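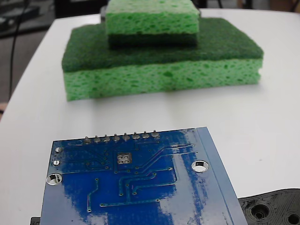
Brendari Teaching-by-Demonstration Group
Minutes of the August meeting

The meeting opened at 6:40 p.m. in the back workshop, a little behind schedule while more chairs were brought through from the front. Darcy Després chaired and Gebhard Strebel took these minutes (with apologies in advance for their length, as usual). Thank you to everyone who came out in the heat, and a special welcome to the two new members, who had questions before they had even sat down and were very good company all evening.

1. Minutes of the last meeting
Accepted with one correction. The spare leader arm went to the Rusu bench, where it still is, and was not sent back for repair as the July minutes had it.

2. Sponge stacking
Most of the evening went to this item. The task is still the one we settled on in the spring: pick up the smaller green sponge, set it on top of the larger one, let go, and back the arm away without dragging anything along. Darcy reported that we now have 60 demonstrations saved, all done by remote control with the leader arm. She has watched every one of them, which deserves a round of applause and got one.

Her main finding was that we don't all agree on what finished looks like. Some of us put the small sponge down with the scouring side up and some with the scouring side down, so that the two dark layers meet. Both are perfectly good stacks, but the policy seems to be learning a bit of each, and it tends to hesitate over the wrist turn as if it were waiting for somebody to make up its mind. There was a long and friendly discussion. Gebhard felt that mixed examples would help in the end, once we have many more of them. Darcy answered that we don't have many more of them, and that she would like one clear habit learned well first.

Agreed: until further notice, the small sponge goes on with its light, porous side up and its scouring side down against the scouring side of the large one. Position along the large sponge may vary as people like, and in fact variety there is welcome. Demonstrations done the other way stay on the drive in their own folder and will not be thrown out.

We also talked about squeezing. A sponge forgives almost anything, and that is why we picked it, but several of us have fallen into the habit of closing the gripper all the way and letting the foam take up the difference. Darcy asked everyone to stop a touch sooner -- you can feel it in the leader handle if you go slowly -- so that the same habits will carry over when we get to things that do not squash.

3. By hand or by remote
One of the new members asked why we don't simply take hold of the arm and move it where we want it. We did start that way, and for getting a newcomer comfortable with the joints it is still the nicest method there is. The trouble is that our own hands and sleeves end up in the recordings, and the arm never sees the table like that when it is working alone. Gebhard offered to run a short hands-on session before the next meeting, starting at 6 p.m., for anyone who would like to feel the difference. Please wear short sleeves.

4. Recording software
The Flinar recorder has been updated on the main machine. It now saves automatically when you press the pedal a second time, so please do not also press the save key, or you will get two copies. There was a complaint that the countdown is too quick for people who like to settle their hand first. Gebhard will lengthen it if he can find the setting.

Training on the Zundus computer takes about 15 hours at present, so please check the sign-up sheet before starting a run. Two people started one on the same evening in July and both were very polite about it, but neither got a result.

5. Money
We have $700 left for the year. Darcy would like to put part of it toward a second leader arm so that two people can practice at once. Gebhard would prefer better lighting, as recordings made in the evening look quite different from those made at noon. No decision was made. Both will bring prices.

6. Any other business
Please leave the sponges in the bin marked with green tape and not by the sink, where they get used on dishes. The kettle has been descaled.

Actions
Darcy: sort the existing demonstrations into the two folders; get a price for the leader arm.
Gebhard: countdown setting; hands-on session; prices for lights.
Everyone: ten fresh demonstrations each, if you can manage it, done the agreed way and at an unhurried pace.

The meeting closed at 8:25 p.m., though a good number stayed on to take turns at the arm.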